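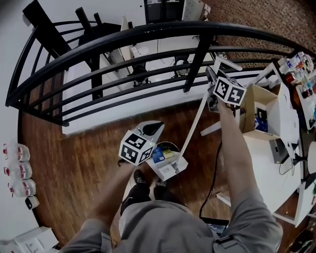

By the workbench at the top of the stairs.

Search this site Go

Oct 9, 2025
By Nikau Pryor

Print this page | E-mail this page

STESSTEAD — Hollis, maker of things cats are expected to like, today announced the Lerketo, a covered window perch for indoor cats. It comes in a box. The company is aware of what usually happens next, and has made the box sturdy.

The Lerketo holds cats up to 39 pounds, a figure that should cover everyone's cat and several people's dogs. It hangs from 2 steel brackets that screw into the window frame. There are no suction cups. Hollis sold a suction cup perch until September and would rather talk about this one.

In a home trial, 529 households in Stesstead and Bulstead kept the perch for a month. Most cats used it by the second week. A smaller group sat underneath it and stared at the wall, and their owners were given the choice of a refund or a cushion.

"We asked cats what they wanted and they left the room," said Digby Faulkner, head of product at Hollis. "So we watched where they slept — mostly on laundry — and worked from there."

The washable cover comes in gray, oat and a dark green that hides very little hair. The first run is 3968 perches, on sale now through the Hollis shop in Bulstead and by mail. Spare covers ship separately.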